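Open day at the Willey mill, Grodusthorpe

Got there at 8, which was too early. Gate still shut, one other car in the lot with the heater running. February, and the wind comes straight down the valley with nothing in the way. Should have worn the other boots.

Anyway. The mill is the old Willey works, the long brick building you pass on the left if you come in from the south. Blankets, mostly. Used to be coat cloth as well but that stopped before anyone I spoke to was hired. They open up once a year and you get walked through from the raw wool end to the shop. Free, but you have to put your name down ahead of time, and the form on their site didn't work on my phone so I had to call.

Tour was led by Gregor Kinnear, dyer by trade, now does a bit of everything. Good talker. Bad microphone. He had one of those clip-on things with a speaker at his hip and it cut out every time he turned his head, so those of us at the back got half of it. My notes have gaps. Sorry.

First stop the sorting floor. Smells like a barn, in a good way. Bales open on the ground, you're allowed to put your hands in, and they come out greasy. Lanolin. Gregor said sorters used to be known for having nice soft hands and then showed us his, which were blue to the wrist from the dye house. Got a laugh.

Learned here that they mix fleeces from different farms to keep the color even from one batch to the next, and that the worst thing in a bale isn't dirt, it's string. Baling twine gets into the yarn and won't take dye, so you end up with a pale fleck in the finished cloth. Somebody has to pick it out by hand with tweezers. There's a whole room for that later on.

Then scouring, which was switched off. Long row of tanks, steam pipes, wet floor. We didn't stop long.

Carding next and this was the one I came for. The big machine is an Urquhart, green paint, older than the roof over it. They ran it for us for a few minutes. Wool goes in as a lump and comes off the far end as a kind of fog, a thin web you could read a newspaper through. Then it gets split and rubbed into soft ropes with no twist in them at all. Pull one and it just drifts apart. A kid in front of me pulled about a yard of it and looked terrified. Gregor told him to keep it.

I asked about the wire teeth on the rollers. They get ground sharp in place, takes a full shift, and you can hear it from the street apparently. The last man who could do it by ear has retired and they use a gauge now. Gregor didn't sound happy about the gauge.

Spinning - loud. Ear plugs handed out, orange ones on a string. Nothing to report as I couldn't hear any of it. The carriage rolls out and back across the floor and you stand behind a yellow line.

Weaving shed, also loud. 4 looms running and one being fixed. The working ones are Pesetti looms, bought secondhand when another mill closed, and the manuals came in Italian. They still keep a marked-up copy on a nail by the door with the English written over it in pencil. I liked that more than the looms, to be truthful. Asked if I could leaf through it and was told yes, quick. Someone has drawn a very small dog on the page about warp tension.

A warp has 2,000 ends in it for the standard blanket. Each one gets threaded by hand the first time, and after that they tie the new warp on to the old one with a knotting machine. If you get two crossed you may not spot it till there's a line running down the whole piece. Gregor says he's got one of those on his bed at home.

Break at this point. Tea in the canteen, good rolls, long line. Cheese ones went first.

After the break you get split up. Half go to the dye house and half to the finishing room, then swap. I was finishing first. Quieter in there, big north windows, women at sloped tables going over the cloth with their fingertips. They mend missed threads with a needle so well that I couldn't find the place even when it was pointed at. Brushing comes after - the cloth runs over rollers that lift the fuzz, and that's where a blanket starts to look like a blanket. Before that it's more like a stiff sack.

They also let you handle offcuts, different weights and stages, and feel the diffrence for yourself. Unbrushed, once brushed, twice brushed. Go for the twice brushed.
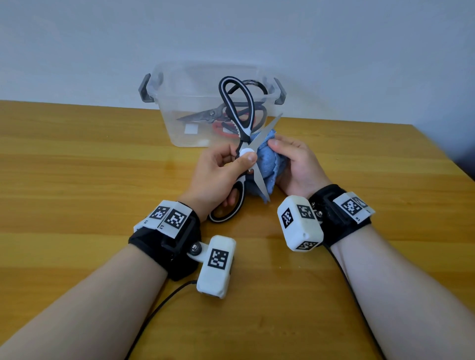 Scissors and a bit of soft blue cloth.

Dye house was the warm room so nobody wanted to leave. Vats with lids, a wall of sample cards going back decades, each one with a bit of yarn stapled on and a recipe in somebody's handwriting. The water here is soft, comes off the moor, and that's why the mill is where it is. Gregor got proper going on this and the group behind had to wait for us. He can match a shade from a leaf or a bit of old curtain. Hardest color is gray, he says. There's always another color hiding in it and it comes out under shop lights.

He had a go at supermarket lighting for a while. Fair enough.

Then the shop. Seconds table by the door, get to it before the other half of your group does. I didn't. Came away with a scarf and a bag of odd yarn, and there was a nice brown throw that a lady in a red hat had under her arm before I'd got my wallet out. Full price blankets are full price.

Few practical things for anyone going next year:

Parking is along the side street once the lot fills, and it fills early. Wear shoes that can get wet. There are 3 flights of stairs and the lift was out, they did say so when I called but it's not on the site. Dogs no. Photos fine everywhere except the design office. The whole tour runs long, we were due out at noon and I was still in the shop at one. Bring a coat even though some rooms are hot, you cross the yard twice.

Bus home was late. Scarf already in use.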